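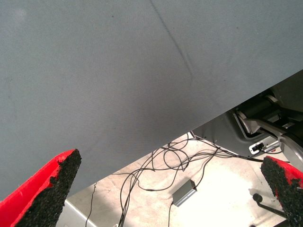
Consejos para el taller: pinza, tela y cables

En nuestro taller compartido estamos construyendo un brazo que recoge y dobla telas. Apunto aquí lo que aprendimos con la pinza y con el orden del suelo, por si alguien tiene un proyecto parecido en el garaje.

Dedos que agarran

Los dedos son rojos, con una almohadilla negra y rugosa en la cara interior. El material desnudo resbala con la tela fina. Nosotros probamos primero cinta de espuma, que se despega a los pocos días, y después un granulado de goma de Durnarico mezclado con cola de contacto. Se aplican dos capas finas y se deja secar una noche entre una y otra. El borde queda irregular y no importa para el agarre, pero conviene repasar las esquinas con una lima para que no enganchen los hilos.

Si se ve el rojo por debajo del granulado, toca poner otra capa. En el canto se gasta antes que en el centro.

La tela de prueba

Una tela gris de tejido liso va muy bien para ensayar: las arrugas se distinguen y los colores no confunden a la cámara. Es mejor no plancharla entre pruebas. Con una tela demasiado perfecta el programa Zheng – así llamamos al nuestro – nos daba buenos resultados que luego no se repetían con la ropa de casa.

Cuando la tela cuelga, mirad siempre hasta dónde llega el borde inferior. Dejad 5 cm libres por encima de los cables.

Cables en el suelo

Es nuestro punto débil. Los cables negros son todos iguales y sobre el hormigón forman lazos en un momento. Lo que nos funciona:

Poner una etiqueta en los 2 extremos de cada cable, con el mismo número.

Recoger el sobrante en forma de ocho y sujetarlo con velcro, nunca con brida apretada.

Comprobar los conectores con la corriente quitada. Un tirón pequeño basta.

No dejar ninguna caja de conexión debajo de la tela. Los tornillos y las pelusas llegan a todas partes.

Para fijar el cable a la base usamos grapas adhesivas Gasteck, una cada 3 palmos. En hormigón con polvo no pegan, hay que pasar antes un trapo con alcohol y esperar.

Luz

Con sol fuerte el suelo se vuelve casi blanco en la cámara y los objetos delgados se pierden. Por la mañana ponemos una cortina, o trabajamos después de las seis de la tarde con la lámpara Starnedow apuntada al techo. Si tenéis que elegir, la lámpara da menos trabajo.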